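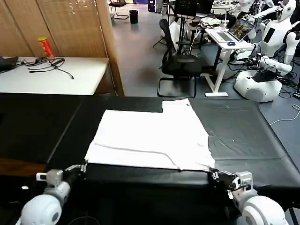
Flat folding (T-shirt)

Flat folding is the reduction of a short-sleeved knit shirt to a rectangular packet on a horizontal surface. It is the usual method for shirts kept in drawers, on open shelves or in cartons. Related methods include the roll, the file fold (a packet folded again so that it stands on edge) and the hanger fold, in which the shirt is doubled over a bar.

The term covers the finished packet as well as the procedure. In store work the packet is often called a flat or a block. Household manuals more often say "square fold," although the result is rarely square.

Terminology

The near edge is the edge closest to the person folding, whichever part of the shirt it happens to be. The far edge lies opposite. A panel is any area between two fold lines. The face is the side left showing when the packet is finished, and the back is the side against the table. A shirt folded so that its printing reads correctly from the folder's position is called face-to; one turned the other way is face-away.

A crease is a fold line that has been pressed down. A fold line left with air in it is called a soft edge. Ornside usage reserves "wrinkle" for any line in the fabric that does not belong to the fold.

Work surface

The surface should be longer and wider than the shirt laid open with both sleeves extended. Smooth coverings such as vinyl let the fabric slide, so the shirt can be squared up after it has been put down. Woven coverings hold it in place, and a shirt set down crooked on felt or canvas generally has to be lifted and laid again.

Padding under the covering is optional. It gives slightly when the folder pinches up an edge, which makes a single layer of thin jersey easier to pick up. On a hard board the same edge is usually rolled up with the fingertip. Dark coverings show lint from white cotton and are wiped between loads. They also show the outline of a white shirt clearly, which helps in judging whether the sides are parallel.

Procedure

The shirt is laid face down and smoothed from the collar toward the hem. Each side is brought in toward the center line, with the sleeve turned back on itself so that it stays inside the panel. The hem is then brought up toward the collar, either in a single fold (halves) or in 2 successive folds (thirds). The packet is turned over last.

In the edge-held variant, both corners of the near edge are taken at the same time, one in each hand, lifted slightly, and carried over the rest of the garment. Tension between the hands keeps the edge straight. Where the tension is uneven, a ripple forms along the edge and is carried into the fold, and it is easier to set the edge down and take it up again than to smooth the ripple out afterward.

The Diston manual divides the work into 5 operations: lay, smooth, side, hem, turn. The Imard card combines the first two and omits the turn for plain shirts, giving 3.

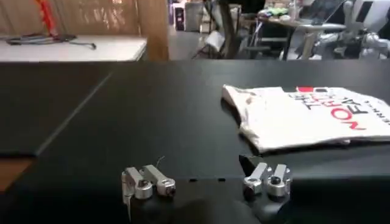

Printed shirts

A chest print affects the fold in two ways. Heavy ink stiffens the fabric, so a crease placed across it tends to spring open, and repeated creasing on one line can crack the print. Most manuals therefore place the side folds outside the print where the width allows. A wide print, such as large stacked lettering, may leave no room for this. The folder then chooses between a wider packet and a print that runs around the edge.

The second matter is legibility. A packet stored face up is identified by whatever part of the print remains on the face. Large words such as "NORTH" and "FACE" can be read at shelf distance. Small lines of text set beside a logo are often shortened by the fold, leaving the first few letters.

Orientation matters mainly in stacks. If some shirts are face-to and others face-away, the stack mixes collar ends and hem ends at the front, and because the collar end is thicker the stack may lean. Imard sets a limit of 14 shirts to a stack, all turned the same way.

Common faults

Crumpled corner. One corner of the packet is bunched while the others lie flat. The usual cause is a sleeve that was not fully turned back. It is corrected by opening the side panel - the hem fold can stay closed if the corner is at the open end.

Uneven edge. The layers do not line up and show as steps along the side. Small steps are accepted in household folding.

Skew. The packet is a parallelogram. Skew comes from a shirt laid at an angle, or from a garment whose side seams have twisted in washing. In the second case the folder works from the center of the collar and disregards the seams.

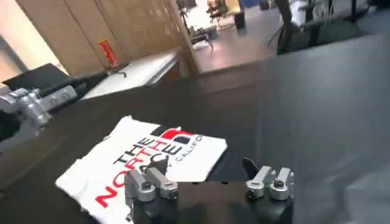

Rey disputes the treatment of skew given above, holding that a twisted shirt should be folded along its seams whatever the outline of the packet, as folding against them leaves diagonal wrinkles across the chest when the shirt is next opened. Diston takes the opposite view for printed shirts and lines the folds up with the lettering. Neither source addresses shirts knitted in a tube, which have no side seams.

Storage

Packets are laid with the folded edge outward, so that one shirt can be drawn from a stack without catching the layers of the next. Shirts with heavy prints are kept toward the top. The Ornside notes also call for a sheet of plain tissue between two prints that face each other.

See also: File fold; Hanger fold; Jersey (fabric); Sleeve turn

Last revised 18 November 2021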